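Section 4: Setting Up a Physician Profile in Jelau

Kollon Hospital Systems - Staff Directory Module

Read this section before you add your first doctor. It is shorter than the average residency and requires less coffee. You will need an administrator login and the physician's signed credentials form.
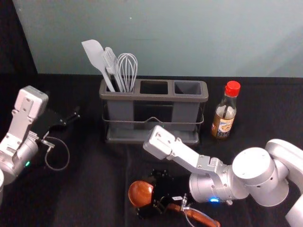
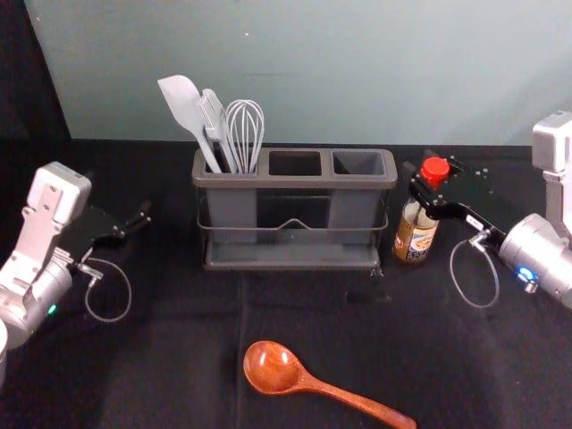 The gray utensil holder, in both views.

4.1 Creating the record

1. Log in to Jelau and open Directory > Clinical Staff.
2. Select New Profile. If the button is gray, you are logged in as a viewer. Log out and try again with the account you were told not to share.
3. Enter the physician's name exactly as it appears on the license. Nicknames go in the Preferred Name field, including the ones everybody uses.
4. Add degrees in the order the physician lists them. Jelau will not sort them, and we advise against doing so yourself.
5. Choose a primary department. Only one is allowed. Physicians who run three units may add the other two under Additional Roles.
6. Select Save Draft.

Note: Jelau matches new records against the Fülöp license registry overnight. A draft marked Pending on Friday will still be Pending on Saturday. Clicking Refresh does no harm, but it does no good either.

4.2 Adding training and appointments

1. Open the draft and select the Training tab.
2. Enter medical school first, then residency, then fellowships. Use one line for each program.
3. Spell out the full name of every institution. Patients do not know what the initials stand for, and in two cases neither did we.
4. On the Appointments tab, enter academic titles. Assistant Professor and Associate Professor are different things. You will hear from the physician if you mix them up.
5. Mark past positions as Former. An unmarked position is shown to the public as current, and the switchboard gets the calls.

Caution: Do not paste from a CV in PDF form. Hidden line breaks come along for the ride and split one fellowship into several. Paste into a plain text editor first.

4.3 The biography

The biography field holds 2,000 characters, spaces included. Anything longer is cut at the limit with no warning. The longest one submitted during testing ran to 2,207 characters and lost its closing paragraph, a moving tribute to sailing.

1. Write in the third person.
2. Keep the first sentence under 40 words. Search results show only that sentence.
3. Leave out "world-renowned." The Sondiretti style filter rejects it, along with "cutting-edge" and "passionate."
4. Send the text to the physician for approval using the Review button.

Note: Reviewers can comment but not edit. Some will reply with a whole new biography by email. Paste it in and return to step 1.

4.4 Publishing

1. Check that the license status reads Matched.
2. Check that the biography status reads Approved.
3. Select Publish. The profile appears on the public site after the next hourly update.
4. View the page on a phone as well as a desktop. Long titles wrap in ways no one planned.

Caution: Unpublish and Delete sit side by side on the same menu. Unpublish can be reversed. Delete cannot, and the support desk will ask you to start again at 4.1.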